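Is the Drornameck two-arm kit worth it for small bottle handling? 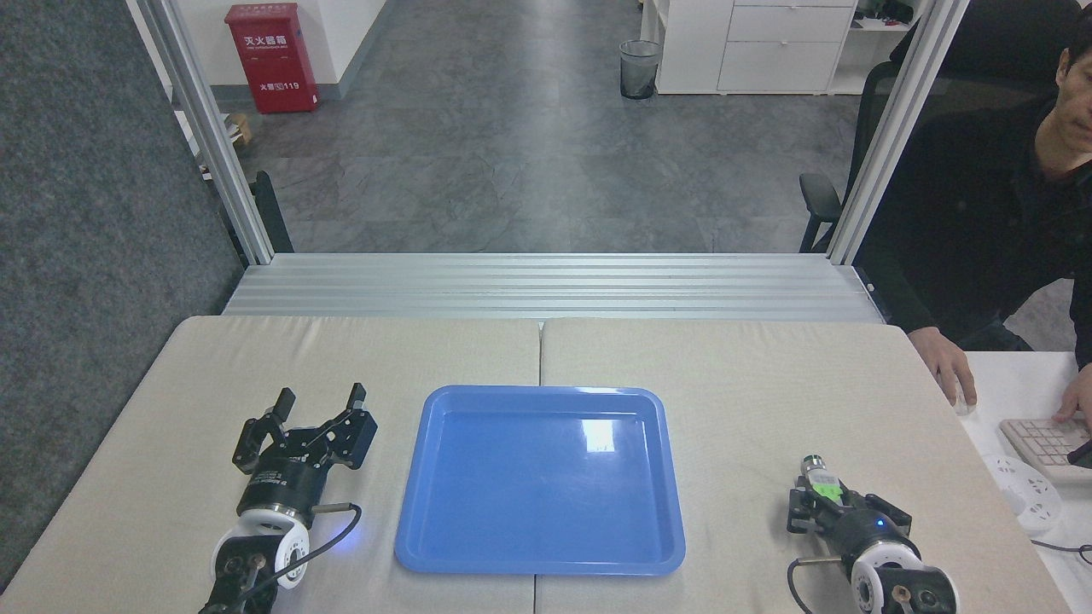
Right arm with what looks like a bottle, left arm open, blue tray between them.

I've had a Drornameck on trial through Galang since June and I've got to decide whether to keep it. The job is dull – pick up a little bottle, put it in the tray, do it again. Over 100 goes it managed 97, and the 3 misses were all drops on the way over. I'm fairly pleased with that, but the subscription isn't cheap and I only want it for small stuff. Has anyone kept theirs past the trial? And does the padded top matter, or could I use my own bench?

Answer 1
Kept mine! We run it at our Lisevstead unit and it's been fine. 97 is better than I got in my first week, so I wouldn't fret. Do check the finger pads though, mine went shiny and the drops crept up until I swapped them (five-minute job, the pads come in a bag with the kit). I'd keep the padded top too – you'll be glad of it when something lands on it.

Answer 2
depends what you pay. ours was too dear so we sent it back

Answer 3
I'd ask Galang for the longer trial before you commit. They gave us 31 extra days at Joddale just for asking. Try it with the bottles lying down as well as standing up, as that's where ours struggled. Your own bench will do if it's dead level, but you'll have to set the arm heights again and that took me a whole afternoon.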